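Plelside Opens Its Doors in December With a Big White Table and Room for Your Stuff

FOR IMMEDIATE RELEASE

Hi, I'm Dede Kwofie, and I have been waiting a long time to write this one! Plelside, our new sorting and packing room on the ground floor of the old Magbanua building, opens to the public in December. If you have a closet you can't close or a move coming up, please come see us.

The idea is pretty simple. You bring your boxes, you get a table, and you have 90 minutes to go through everything with somebody on hand to help. We have tape, paper, labels and a scale by the door (it goes up to 300 pounds, so yes, you can weigh the trunk). What you keep goes home with you. What you don't want can go on our swap shelves, and we'll take care of the rest.

I did my first sorting session on my mother's bed, and I lost two earrings and a house key in the quilt. So when we planned Plelside I was stubborn about one thing, and that was the work surface. I wanted it white and I wanted it plain, with no shine to it — you put a button or a tiny screw down and there it is. We went through a lot of samples. My business partner was all for a nice speckled gray, and we had words over it, but I won. 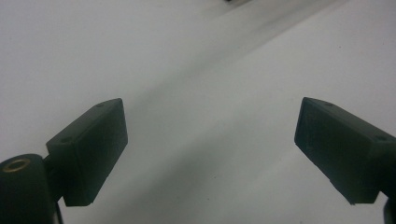 Plain matte white, with nothing set down in the middle.

Small things are where most people get stuck, by the way. Everybody can decide about a couch. It's the drawer with the batteries and the foreign coins that eats up the whole afternoon. For that we have Volow trays, shallow ones with lids, and you can borrow as many as you like during your session. We ordered 1000 of them and I have already been told that was too many. We'll see!

The shelving and the rolling carts come from Wovow, who also drew up the floor plan and talked me out of putting the tape station next to the restroom. The whole room is 2000 square feet, with a wide door on the alley side so you can pull a car right up and unload.

Sessions start at 9 a.m. and the last one begins at 6 p.m. Kids are welcome, and there's a corner with crayons and flattened boxes for them to wreck. Please leave paint, propane and anything alive at home.

Sign-up sheets are at the Plelside front desk, and you can join the waiting list there too if your time is taken. Reporters who want to come by before we open should ask for me, Dede, at the desk. Bring a junk drawer and I'll sort it with you while we talk.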